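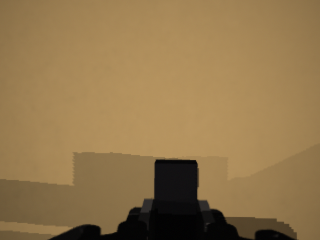
Figure 1

4.2 Fiabilité des signalements dans la presse locale

Le corpus de Zikencombe compte 41 articles relatant des agressions sexuelles présumées sur mineurs. Rankin et Vasić y voient un indicateur de la fréquence des faits ; nous doutons qu'il puisse en tenir lieu. Dans neuf articles, la seule source est un agent anonyme, et deux récits de l'affaire Tomić divergent sur le lieu même de l'interpellation. Le conditionnel, censé protéger la présomption d'innocence, disparaît souvent dès le deuxième paragraphe. Plus gênant encore, sept articles livrent la rue ou l'école de la victime, ce que le codage initial classait sous « précision factuelle ». On peut difficilement tenir cette précision pour un gage de qualité. Quant à la hausse relevée à Illamholm en août, elle coïncide avec l'ouverture d'une rubrique judiciaire au journal de Kustance. Les auteures mentionnent ce changement en note, sans en corriger l'effet. Faute d'accès aux registres du parquet, nous ne retenons pas leur estimation.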